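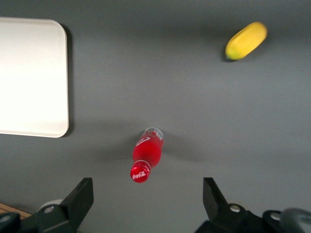
A reader wrote in to tell me that wrapping the stems of her bananas in plastic wrap bought her an extra week, and that I was a crank for leaving it off my list of storage tips. Fair enough. I left it off on purpose, but I had never tested it properly, so in February I did, along with most of the other fruit bowl advice people keep sending me.

Plastic wrap on the stems

I split one bunch in half, wrapped the stems of one half and left the other alone. Both halves sat on the same counter in my kitchen. On day five I could not tell them apart, and neither could my husband, who was not told which was which. I ran it again with the bananas pulled apart and each stem wrapped tight. There may have been a day in it. I would not swear to that. You also end up unwrapping a sticky scrap of plastic every time you want breakfast.

Banana hangers

They stop the fruit from getting a flat brown bruise where it rests on the counter. That much is true. They do nothing for ripening that I could see, and when the stems go soft the whole bunch lands on the counter anyway. If you have a hook under a cabinet, use that. Don't pay for one.

The fridge

People will tell you never to do this. The skin turns an ugly brown-black, sometimes overnight, and that scares everybody off. Peel one before you throw it out. As long as it was ripe when it went in, the inside stays firm for several days longer than it would on the counter. Putting them in green is a waste, though. Mine never ripened right afterward and tasted like chalk.

Paper bags

To hurry green fruit along, a closed paper bag works. I was ready to be rude about this one and can't be. Put an apple in with the bananas if you're impatient. Check it every day, as it goes from fine to too far pretty quickly, and don't use plastic, which gets wet inside.

Produce saver discs and other gadgets

I bought a Hidura freshness disc, the kind you drop in a fruit bowl and replace every 90 days. The box was full of promises and short on anything I could check. My fruit in the bowl with the disc spoiled on the same schedule as my fruit in the bowl without it. The Brondudex bags did a little better with lettuce, but so did an ordinary bag with a paper towel in it. The towel costs next to nothing and you can wash the bag.

Vinegar rinse for berries

One part vinegar, three parts water, then rinse and dry. The drying is the part that matters, and most of the people swearing by the vinegar are also the people who finally started drying their berries. Plain water and a long stretch on a dish towel gave me the same result. If you like the vinegar, go ahead, but rinse well or your strawberries will taste like salad.

What I do now

Buy fewer at a time. Keep bananas away from the apples and avocados unless you want them ripe by tomorrow. Move them to the fridge once they are yellow all over. When they get too soft to eat, peel them, break them into chunks and freeze them flat on a cookie sheet before bagging, or you will be chipping at a solid lump with a butter knife. Don't freeze them in the skin. Getting it off later is miserable.

Next up is the baking soda box in the back of the fridge, and I have my doubts about that too.

Posted 2024-06-29
Filed under: Kitchen, Food storage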